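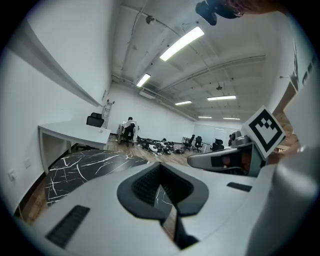 공간디자인 스튜디오 수업 결과 보고: 길쭉한 사무실, 다시 배치하기

안녕하세요, 3조 버킷(Birkett) 팀입니다! 팀 이름은 별 뜻 없이 정했는데 학기 내내 불리다 보니 정이 들었어요. 저희가 맡은 과제는 길고 좁은 사무실 하나를 골라서 가구 배치를 다시 짜 보는 거였습니다. 지도는 Beverley Rudd 교수님이 해 주셨고요, 첫 면담 때 "도면부터 그리지 말고 일단 가서 앉아 있어 보라"고 하셔서 11월 내내 정말 많이 앉아 있었습니다.

1. 왜 이 방이었나

후보는 원래 두 군데였어요. 도케로우(Dokerow) 건물 1층 라운지랑 이 사무실이요. 라운지는 예쁘긴 한데 손댈 데가 별로 없더라고요. 반면에 사무실은 들어서자마자 할 일이 보였습니다. 왼쪽 흰 벽을 따라 긴 흰색 책상이 놓여 있고, 안쪽 끝에는 유리 파티션이 있고, 그 사이 바닥에 분해된 부품이 한 무더기! 검은 것 흰 것이 뒤섞여 나뭇결 느낌 바닥에 펼쳐져 있으니 지나다니는 길이 영 애매해집니다. 저희끼리는 이걸 그냥 "섬"이라고 불렀어요.

2. 앉아서 알게 된 것들

저는 주로 벽 쪽 책상에 앉았습니다. 등판이 높은 메시 의자라 편하긴 엄청 편한데(졸았습니다, 죄송해요) 문제는 콘센트였어요. 벽 아래쪽에 낮게 붙어 있어서 노트북 충전기를 꽂으려면 매번 책상 밑으로 기어 들어가야 했거든요. 같은 조 친구는 두 번이나 머리를 박았고요.

유리 파티션 앞 흰 테이블은 의외로 인기 자리였습니다. 유리가 뿌옇게 처리되어 있어서 빛은 부드럽고 시선은 덜 신경 쓰이고, 검은 의자를 끌어다 놓으면 바로 회의가 됩니다. 그런데 거기까지 가려면 섬을 돌아가야 하죠. 안쪽 구석 벽에 기대 둔 알루미늄 사다리도 처음엔 눈에 안 들어왔는데, 도면에 옮겨 그리다가 "어, 이 자리에 수납장 하나 들어가겠는데?" 하게 됐어요.

입구 쪽 흰 줄무늬가 있는 검은 대리석풍 테이블은 의견이 갈렸습니다. 저는 좋았어요. 온통 하얀 방에서 혼자 묵직하니까요. 반대파는 모서리가 둥글어서 벽에 붙이기 어렵다고 했고, 이건 마지막까지 결론이 안 났습니다.

3. 배치안

가안 이름은 토믹스(Tomix)와 커케넌트(Kerkenent)입니다.

토믹스는 최소한만 움직이는 안이에요. 부품 더미를 전부 선반에 올리고, 사다리 자리에 그 선반을 세웁니다. 책상은 그대로 두되 상판 위로 멀티탭을 올려요. 둘이서 2시간이면 끝난다는 계산이 나왔습니다.

커케넌트는 좀 더 욕심을 냈습니다. 가운데 책상을 돌려서 사람이 통로를 등지지 않게 하고, 안쪽 테이블은 파티션에서 살짝 떼어 뒤로도 앉을 수 있게 했어요. 대리석풍 테이블은 서서 쓰는 공용 작업대로 바꾸자는 제안도 넣었고요. 이건 사람이 5명은 필요하고 하루를 꼬박 비워야 합니다.

천장은 두 안 모두 손대지 않았어요. 보랑 파이프가 드러난 흰 천장이 방을 시원해 보이게 해 줘서 저희 모두 그대로 두자고 했습니다.

4. 중간 발표 피드백

교수님은 토믹스 쪽을 더 좋아하셨어요. 다만 부품을 쓰는 사람이 바닥에 펼쳐 놓고 봐야 편할 수도 있으니 꼭 물어보라고 하셨는데, 저희가 그걸 안 물어봤더라고요. 부랴부랴 물어봤더니 진짜로 그렇다는 답이 돌아왔습니다. 그래서 최종안에서는 선반 앞에 낮은 작업 매트 자리를 따로 잡았어요.

5. 남은 일

모형은 7부 능선쯤 왔고 의자만 더 만들면 됩니다. 메시 등판을 모기장으로 표현해 봤는데 생각보다 그럴듯해요! 최종 패널에는 토믹스 수정안을 크게 넣고 커케넌트는 옆에 작게 붙일 예정입니다.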